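Search talks
2 comments — 923 shares

Notes, Clemville talk — desk drawers and pens. KEEP IT SHORT

Open w/ the drawer story. Ask who has a dead pen on them right now. Wait for hands.

Then — Visser survey, 1,933 desks. Don't read out the whole slide.

Main point: pens get lost when they have no set place. A mug isn't a place. Mug = pile standing up.

Next slides, go quick, case on the table
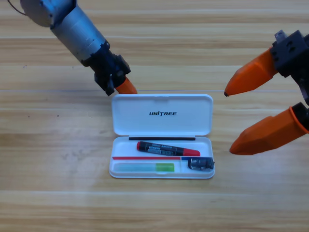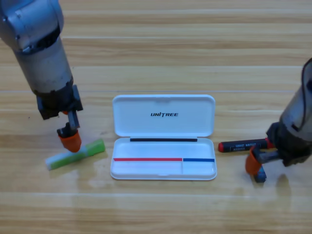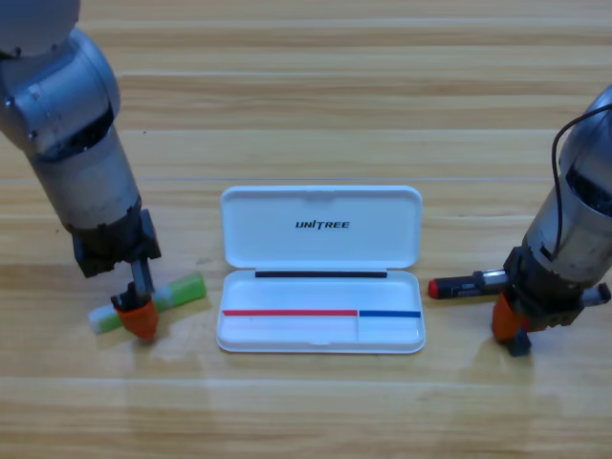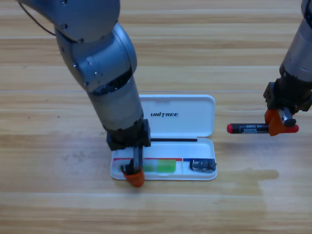 Small case beats big case, say it twice. Big one fills up with reciepts and clips by December. Zerow office went small and stuck with it. Go back to the third slide — red line on the back rim over the larger section, blue over the smaller. Color says where stuff goes, no labels. Daily pens in the big side, marker in the small. Lid flat open so you see the lot. Ask what they'd put in blue.

Komthorpe handout at the door, teh yellow one. Questions, then coffee.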